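**Sukutier** is a two-arm bench rig for comparing parallel grippers, built at Mirmont by Candela Cordero. First run April, still in use. 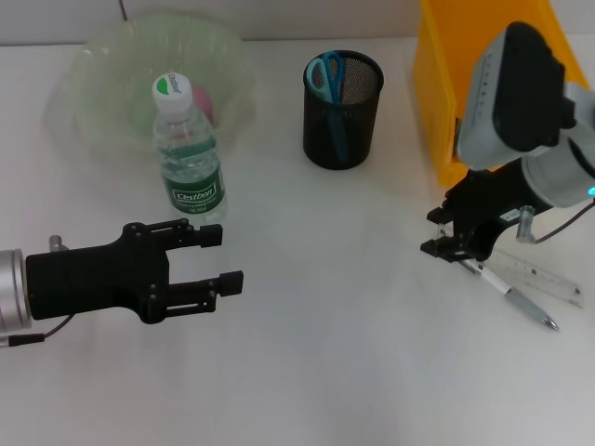

Both arms run off one Flarivby controller. Grippers get swapped, objects stay the same: bottle, ball, pen, ruler, scissors. 121 trials per gripper, 900 in the log so far. Thin flat items are the hard part, ruler worst. An older controller, Iglesias, was droped after 2 weeks (lag between arms). Finger pads: see seperate entry.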